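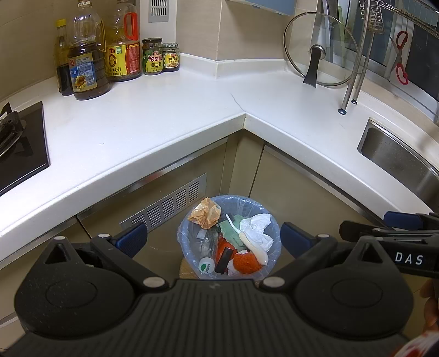
Fig. 11. Corner worktop with sauces and oils along the back wall.

Section 4. Setting up the corner

Read this section before you put anything away. If you have already put everything away, take it out again. We will wait.

The Vavholm corner worktop is supplied with one shelf riser, four rubber feet and a sheet of blank labels. The riser carries 75 newtons of load, a figure our engineer Vaida Adomaitis is proud of and which means very little to anyone holding a bag of rice.

4.1 Before you start

1. Wipe the worktop and let it dry. The feet will not grip on grease, however old and settled the grease may be.
2. Measure from the worktop to the underside of any wall cupboard. You need at least 157 mm for the riser, plus the height of your tallest bottle.
3. Check that every lid in your collection is shut. Most people find one that isn't.

4.2 Fitting the riser

1. Push a rubber foot on to each leg until it clicks. The fourth foot clicks more quietly than the others. Do not hit it.
2. Stand the riser against the back wall, well away from the hob.
3. Leave a gap of 11 mm behind it for wiping. You may never wipe there, but the gap should be given the chance.
4. Press down on both ends. If it rocks, turn it round and try again before ringing us.

CAUTION: Never store cooking oil directly beside a burner. Keep it at least 100 mm beyond the minimum clearance printed in your hob's own manual, wherever that has got to.

4.3 Loading

1. Put large oil containers on the worktop itself, handles outwards.
2. Put small jars on the riser, labels forwards.
3. Check each label for "refrigerate after opening". Those jars do not live here, whatever they have been used to.
4. Write the opening date on a blank label and stick it to the base - the lid will end up on another jar by October.

NOTE: The older Mutmont riser has longer legs and takes different feet. They look the same in the packet.

4.4 Cleaning

Wash the riser by hand in warm soapy water. Do not put it in the dishwasher. Spare feet can be ordered from Plulura in packs of four, as they cannot be bought singly. We have asked.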